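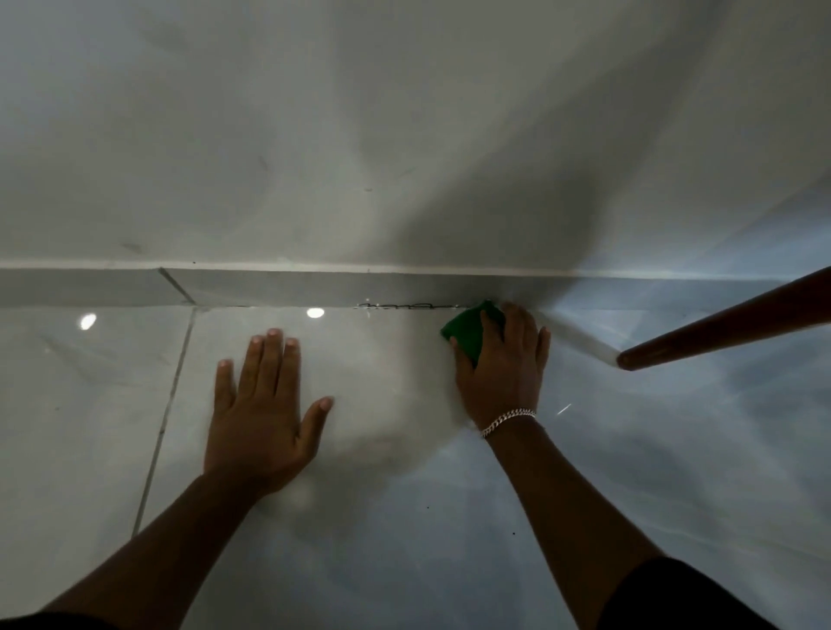

Brengate says families save 200 dollars when they let its website write the obituary. The funeral director I spoke with in Esard doesn't buy it.

"Save it from what?" she asked. "We never charged for the writing. The paper charges, and it still does."

She has tried the service 13 times since August. "It had one man 'surrounded by loved ones.' He died alone – his daughter told me so."

Would she use it again? "They keep offering me 100 free notices. I keep asking who checks them, and I haven't heard back."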